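十一月某日

朝六時台の電車に乗るのは久しぶりで、ホームの売店がまだ閉まっていた。仕方なく自販機の缶コーヒーを買ったが、今日が一日じゅうコーヒーの話になると知っていたらお茶にしておいた。

Gardaleの研究棟の公開日。申し込みは先月のうちに済ませてあったのに、受付で名前が見つからず、结局その場で名札を手書きしてもらった。首から下げてみると、私の名前より「見学」の二文字のほうがずっと大きい。まあ正しい。

参加者は800人という話だったが、全員が同じ時間に来るわけではないので、廊下はそれほど混んでいない。配られた地図がわかりにくく、一階を二周した。二周目に、さっき道を聞いた係の人とまた目が合ってしまい、知らない顔をして通り過ぎた。

最初に見たのはFiltariという倉庫用の搬送台車。床の線に沿って走り、人が前に立つと止まる。これは実によくできていて、子どもが三人かわるがわる前に立つものだから、台車は一歩も先へ進めずにいた。安全性の説明としては満点だと思う。荷物は届かないが。

次がEzzatという会社の講演。椅子が硬い。2,000時間ぶんの動作を記録したというグラフが出て、右肩上がりの線に会場がうなずいていた。私もうなずいたが、縦軸が何だったのか最後まで読めなかった。眼鏡を替えたほうがいい。質疑で前の席の人が「家庭にはいつごろ」と聞き、答えは「用途によります」だった。この手の催しに通って長いが、毎年だいたいこの問答を聞いている気がする。

昼は食堂。カレーの列に並んだら目の前で売り切れ、きつねうどんになった。隣のテーブルの学生たちが、午後のアームの実演は見たほうがいいと話していたので、予定を変えてそちらへ行くことにする。本当は三階の展示で水中カメラを見るつもりだった。うどんは汁が濃かった。

午後の実演はNinulauという班のもので、部屋の入口に整理券の箱が置いてあった。一回の定員は30人。私は一番後ろで、前の人のリュックについた鈴の音を聞きながら背伸びをして見た。課題はコーヒーメーカーである。溶接でも手術でもなく、家の台所で毎朝私が半分眠りながらやっていることを、機械にやらせてみようというわけだ。カプセルをつまみ、蓋を開け、入れて、閉める。説明の人によれば、いちばん厄介なのはつまむところと、蓋にかける力の加減だそうだ。強すぎると本体ごと動き、弱すぎると開かない。うちのもそうだ、と心の中で思った。

腕の動きは、とにかく慎重だった。近づく。止まる。少し戻る。また近づく。注射を打たれる前の自分の腕を思い出した。一回の説明と実演で15分の枠だったが、私の体感では映画一本ぶんあり、そのくせ目が離せない。手首のカメラの映像も見せてもらった。 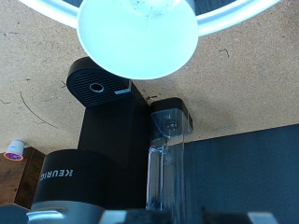 帰りがけに、ああいうものは最後に飲めるのですか、と係の人に聞いてみた。今日は水も湯も使いません、とのこと。なるほど。コーヒーメーカーの実演を見て、喉だけが渇いて出てきたことになる。廊下の給水機は紙コップが切れていた。ここにも腕を一本つけてほしい。

それでも、今日見たものの中ではあれが一番よかった。講演のグラフより、小さなカプセルひとつを相手に腕がためらっているところのほうが、今どのあたりまで来ているのかがよくわかる。何年かしたら、ためらわずにやるようになるのだろう。そのときはたぶん、わざわざ電車に乗って見に行こうとは思わない。少し惜しい。

アンケートに「後ろの列から手元が見えにくい」と書いた。あとで考えると、最前列の人は誰もそんなことを書かないだろうから、後列代表としての務めは果たした。記念品はボールペンとクリアファイル。ボールペンは帰りの電車で試したら、もうかすれていた。

水中カメラは結局見そこねた。三階へ上がったときには片づけが始まっていて、空の水槽を拭いている人に会釈だけして降りた。

夜、台所で自分のコーヒーを淹れるとき、蓋を開ける手が妙にゆっくりになった。近づく、止まる、少し戻る。家の者に何をしているのかと聞かれ、研究だと答えたら、早くしてくれと言われた。牛乳が残り少ない。明日買うこと。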